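Table Clearing and Small Items: Frequently Asked Questions

Who may use the shared work tables?
Tables in the Derkitz building are available to all registered members. Bookings are made at the Lomo desk and may last up to 3 hours.

What should be done with small items at the end of a booking?
Small items must be returned to the shelf trays. Balls and other round items go in the deep tray, and cups and tubes stand upright in the tray beside it. 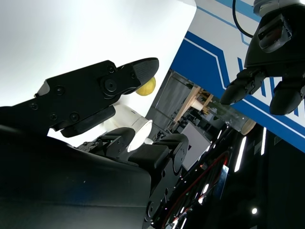 Clear containers should be stored with their end caps fitted. Members who find a cap missing are asked to report it at the desk before leaving.

May items be left out overnight?
No. Tables are cleared at 10 pm, and anything remaining is held for 2 weeks.

Is there a charge for lost items?
Replacement costs are added to the member's account. Breakages reported on the same day are not charged.

Whom should I contact with further questions?
Enquiries should be addressed to Védís Hafþórsson, Member Services, Farah Room.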